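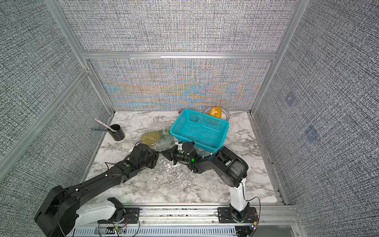

Lolilgate Basketball League Message Board
Rules and Scheduling
Topic: Proposed change to the playoff eligibility rule

Imogen Mellor
League Office
Posted April 7, 2018

Members are advised that the league office has received a proposal to amend the playoff eligibility rule. At present a player must appear in six regular season games. The proposal, submitted by De Luca, would lower that number to four for any player with a documented injury. Written comments may be posted in this thread until the May meeting.

cosimo_caruso
De Luca supports the amendment as submitted. We lost our starting center to a broken wrist in the second week, and he was cleared to play one game too late. A player who has paid his fees and attended every practice should not be shut out of the playoffs on that basis.

N. Benedetti
Flenow respectfully opposes the change. The present rule was adopted after a club added two guards late in the season and won the title with them. A doctor's note is easy to obtain, and the proposal does not state who would review it.

cosimo_caruso
The proposal does state this, in the second paragraph. The note goes to the league office with the roster form.

N. Benedetti
It states where the note is sent. It does not say who decides whether it is sufficient, or by what date. Those are separate matters.

ileiva
I keep the scorebook for Skinura and have no strong view on the number. I would ask that "appear" be defined. We had a player listed as active who never left the bench, and two referees gave us different answers.

Imogen Mellor
League Office
For the current season, a player has appeared if he is recorded in the scorebook as having entered the game. Mr. Leiva's point will be added to the agenda.

Gerardo Galli
Could the office confirm whether the change, if passed, would cover this year's playoffs? Flenow and De Luca are both in the bracket, and I do not believe either should be voting on it in that case.

cosimo_caruso
I disagree. Every club has a vote under the bylaws.

Imogen Mellor
League Office
Any amendment passed in May takes effect next season. All member clubs may vote.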